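Home | Projects | Reports | Contact

Loltville Furniture Reuse: progress report to the Hellwig fund

By Emília Kováčik
2021-10-17

The grant was given for bringing display and storage furniture from closed shops back into use. In April we told you we would have the Dirka room open and the first pieces placed with new owners by now. The room is open. I am less happy about the rest, and I would sooner set it out plainly than have you find it in the accounts.

We have taken in 33 pieces. Of these 14 have gone out, mostly plain bookcases and low cupboards. Wilfredo Manalo thinks the pace will pick up once the website is finished. I have heard that about two earlier websites and would not plan any spending around it.

Glass-fronted units are the difficulty. They were the part of the bid that everyone liked, and they are slow. Replacement panes in ribbed glass have to be ordered through Biltska, who will not cut a single sheet, and the price they gave us in April no longer stands. Florante Castillo has asked whether plain glass would do. It would be cheaper, and it would also look like a repair. We have not settled this and I do not think we should until somebody has shown a plain pane to a buyer and asked what they would pay.

Spending to date is within the budget, apart from wall fixings and packing blankets, which are over by 500. The blankets were bought twice. The first lot were too thin for anything with a glass panel and are now used for covering tables. I have moved the sum from the printing line, where I doubt it will be missed, but please say if you object.

Maribeth Gatchalian's condition sheets are being filled in, though not by everyone. The box marked "other damage" is doing most of the work, and "fair" seems to cover everything from a scratch to a missing shelf. She is rewriting the sheet with fewer boxes. I have asked to see it before it is printed. 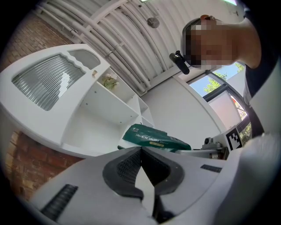
Can the glass-fronted units be sold at the price given in the bid?

At the bid price they will probably sell only to shops, and we have had one serious enquiry from a shop so far. Ragnheiður Bergmann suggests hiring them out by the month. I remain doubtful, as every hire means two more journeys for the glass, but a small trial would cost little and we ask your leave to run one.

The next report will give the sales figures piece by piece, including those still in the room.

3 shares | 2 comments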